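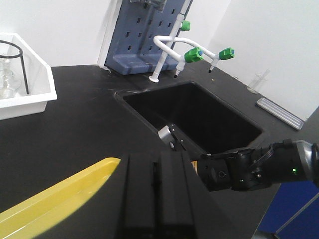

Publications > Water Quality > Full text

3.2 Sampling of first-draw and flushed water

Samples were collected in February from teaching laboratories in two buildings, Brarard and Fedoruk. Both buildings are fed by the same main, but Fedoruk was replumbed later and has shorter branch lines. We took 245 samples in all. Of these, 34 were left out of the analysis because the time of last use had not been written on the log sheet.

Each tap was left closed for up to 48 hours before sampling. The first 250 mL was collected with no flushing. The tap was then run for 2 minutes at full flow and a second bottle was filled. Bottles were acidified the same day and kept in the cold room until they were analyzed for copper and lead.

Fig. 3. Laboratory sink with a branched white faucet and green valve knobs. A pegboard drying rack stands against the wall behind the sink.

Where a faucet had more than one outlet, each outlet was treated as a separate sampling point. This differs from Gisler's earlier survey, which recorded one value per sink. We kept the outlets apart in the tables but averaged them for the comparison between buildings in Section 4.

3.3 Effect of standing time

Copper in the first-draw samples rose with standing time in both buildings. The rise was steeper in Brarard, where the branch lines are longer. Most of the increase came in the first night, and the curve was nearly flat after that. Lead followed the same general pattern, with more scatter between taps.

Flushing lowered copper at almost every sampling point. The exceptions were all on the top floor of Brarard, at the end of the longest run of pipe. We repeated those samples with a longer flush and the values came down to the level of the other floors. Results for the repeat samples are listed separately and were not used in the fit.

Related items
Çınar, S. Standing water in school plumbing
Gisler, M. A survey of taps in the Clillus district
Copper release from new pipe: the Prisoreo test loop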